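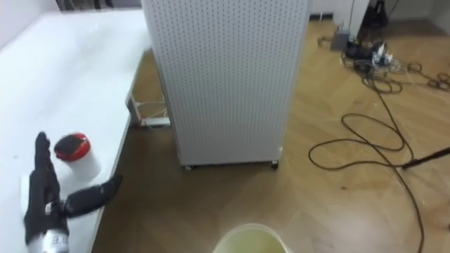 Brerport Automation Board > General > Can a humanoid clear a table yet?

kelvin_tap
2021-02-17
We are scoping a trial for July and I want opinions on cycle time before I commit to a task list. Candidate chore: small items off a desk, into a bucket, bucket carried to the next station. Humanoid with multi-finger hands, one side holds the bucket, the other picks. My target is 15 seconds per item. Is that sane?

torque_spec
No. Plan on three times that until grasp planning is tuned. Picking is the easy part. Most of the time goes into approach and re-approach when the wrist comes in at a bad angle.
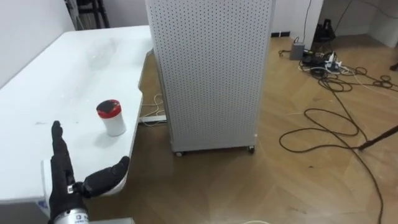 Small screw-top containers are the awkward case. Come in from the side and the thumb has to clear the lid. Come in from the top and the fingers have to open wider than the planner likes.

Flestance_user
Disagree with torque_spec. We run the Flestance planner on our bench and rigid cylinders are solved. Film and bags are what kill it. Depth returns on clear plastic are garbage.
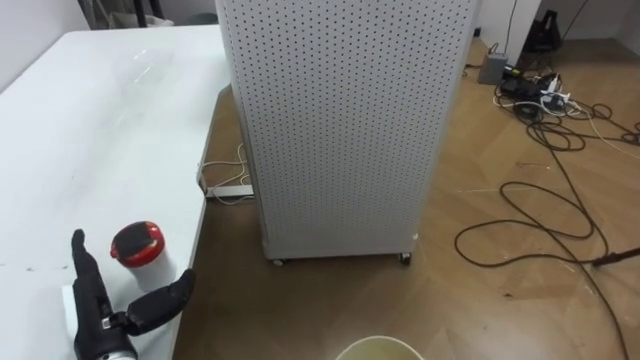

Red-lidded container within reach of the hand, clear plastic at the far end of the table.

torque_spec
Solved on a bolted-down bench arm, sure. Put the same planner on legs and the base pose error goes straight into the grasp. Your numbers don't transfer.

millwright_b
What about the carry? A bucket on one side shifts the center of mass, and it swings.
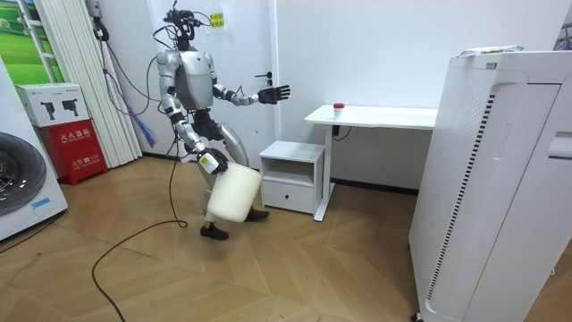

With a hanging load I would cap walking speed and test at 3 kg before going to 5. Also decide early who manages the tether. Ours got stepped on 7 times in one shift.

kelvin_tap
Noted on the tether. Van Acker quoted us a fixed arm over a conveyor for the same job. Cheaper, but it won't go to a second room.

Flestance_user
Then take the Van Acker quote and put a Trandport cart under the bucket. Legs buy you nothing on a flat floor.

torque_spec
On that we agree.

millwright_b
I don't. Carts need clear aisles and his site has door sills. Post the floor plan.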